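The Marble Floor, a Gallery
Photos and grumbling by Anitha Poduval

Wed 27 December

Every year, in the flat bit between Christmas and going back to work, I put everything that has no home down on the marble and wait for shame to do the rest. The stone is the colour of old port with white veins running through it, and it flatters anything you drop on it. Even a belt looks as though it ought to have a price tag.
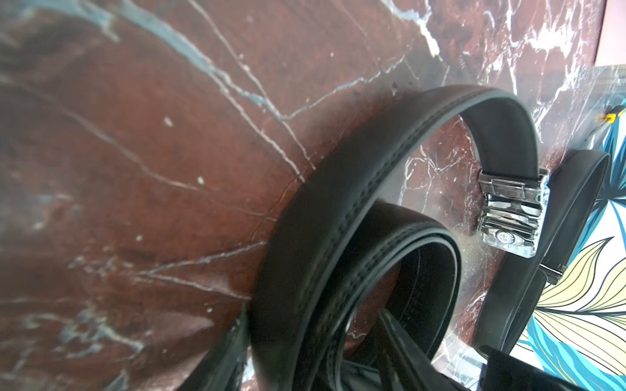

Murali has owned more than 14 belts in his life and wears one. He says a rolled belt lasts longer. I say a hung belt gets worn, and we have been having this conversation since July. The stitching looks neat, I'll give him that, and the buckle is shiny enough to check your teeth in.

Tools are another matter. Ours live in the toolbox in theory and all over the floor in practice, and the headphones have moved in with whatever would have them.
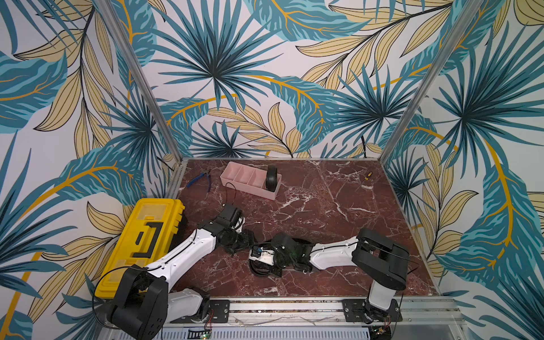
Pink tray, yellow toolbox, palm-leaf wallpaper. The blue-handled pliers have gone off to the corner to think.

Georges has asked for his spirit level back. We are looking into it.

Next gallery: the hall cupboard, all 52 carrier bags of it.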